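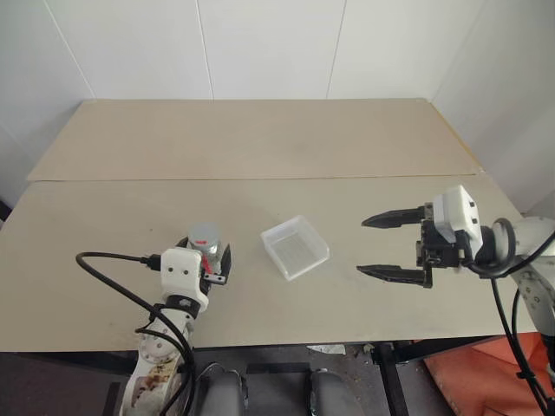

I've become a bit evangelical about small clear tubs, and I blame the tins.

When we moved into the flat in Brotdale, the larder cupboard came with one deep shelf and a light that never worked. Anything short went to the back and stayed there. Tomato purée, anchovies, those dinky cans of sweetcorn you buy for one jacket potato - all of it vanished. I once pulled everything out on a wet afternoon and found 4 little tins of the same mackerel pâté, bought on four separate trips because I was sure we'd run out (we don't even like it that much!).

So I went to Frerichs, the hardware place on the road out to Felthorpe, and came home with a stack of plain see-through boxes with no lids. I'd walked in wanting baskets, proper pretty ones with handles, but you can't see into a basket on a dark shelf. A clear tub you can read from the side, and if something leaks you spot it before it glues itself to the wood.

My method, if you can call it that, is to do the sorting at a table. I carry everything out, put one empty tub in the middle and pick up one tin at a time. Does it go with fish, with baking, or in the bag for the food bank? It's slow and oddly soothing, and I had the radio on for all of it. Small tins stand upright with the label facing out. If a tub gets too full to lift with one hand, I start another.

I did get carried away with labels. The first lot were handwritten and lasted until somebody put cocoa in with the chickpeas, so now there's just a strip of masking tape along the shelf edge that says FISH, TOMATO, PUDDINGS and, at the far end, ODD.

Odd is my favourite. It's got the water chestnuts in it, a tin of condensed milk with no date I can find, and a very small can of something my aunt brought back from Tororport that neither of us can translate. I keep meaning to open it. It's been moved three times since March and it always goes back in the same corner, behind the chestnuts, with its lid still on.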